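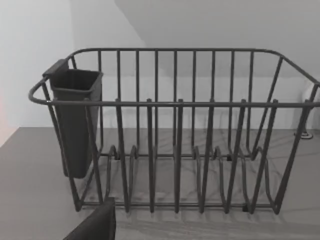

2 min read

Supper club is back on Tue 15 May

Well, it has been a long old gap since January, hasn't it, and I for one have missed you all dreadfully. The Wudbridge supper club starts up again at the Endgate Hall, doors at half past six, food on the tables by seven (or as near as Hiwot can manage with that oven!).

Hiwot Lencho is cooking her lentil stew again, the one everybody asked about last time, and Henok Woldemariam has promised bread and at least two puddings. There will be something without nuts and something without dairy, but do please ring Elaine Guimarães beforehand if you need either, so that a plate can be put by with your name on it.

Places are £12, children eat free, and we can seat 79 if we use the long benches. Bring your own drinks, and a cushion if you remember how hard those benches are.

We could still do with a few pairs of hands for washing up afterwards. It's good company in that kitchen, and Dagim usually sings. If you took home a blue casserole lid in January, Elaine would love it back.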